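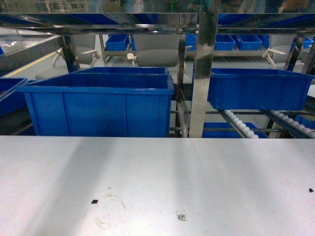
Nandini Hegde asked at the close of the spring meeting whether an operator who has spent years packing bins by hand needs to learn anything new before showing the same work to a robot. Her question was received with interest, and the Training Office has been requested to answer it in this issue.

The brief answer is yes. Under the Pritano program, operators at the Wonanton site guide the arm by remote control through the task of moving packaged goods between the work table and the bins of the flow rack. Each complete movement is stored as a demonstration, and the robot's control model is later trained on the stored set. A demonstration must therefore be done in a manner that the model can learn from, and a fast or clever motion may be of less value than a plain one.

Operators are asked to observe the following practices, which replace the guidance issued last year.

1. Approach the item slowly and pause before closing the fingers. The pause marks the start of the grasp and makes the recording easier to divide into stages afterward.

2. Take flexible packages by a narrow side where possible, and keep the grip steady during the whole of the carry. A pouch may fold or turn between the fingers when the hand control is moved sharply. The view from the wrist should be checked before the arm travels toward the rack.

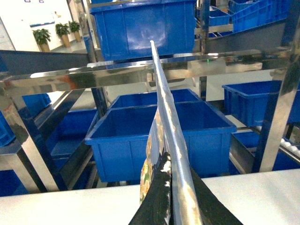 3. Release only when the item is below the rim of the bin. Items dropped from above the rim are to be recorded as failed attempts, even if they come to rest inside.

4. Do not delete a failed attempt. Mark it and proceed to the next one. Ya-wen Tse and the review group examine these recordings separately, and several have been used to show the model how an operator recovers from a poor grasp.

5. Vary the starting position of the item between demonstrations. A set in which every item begins at the center of the table has limited use. Boxes and pouches should be placed near the sides as well, within reach of the arm.
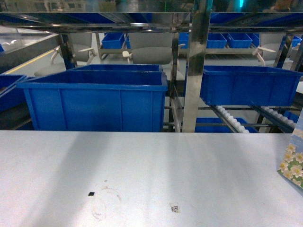

Sessions and Registration

Each new operator completes 13 supervised demonstrations before recording alone. The full set planned for the present task is 300, of which 153 have been accepted to date. Operators work in pairs and exchange places at regular intervals, as the hand controls are tiring over a long session.

Two further introductory sessions will be held in May. Staff of the Cidari and Mowat departments may apply through their supervisors. Previous experience with remote control equipment is not required, but applicants should be familiar with the packing procedures of their own area. Written questions on the practices listed here may be addressed to the Training Office and will be answered individually.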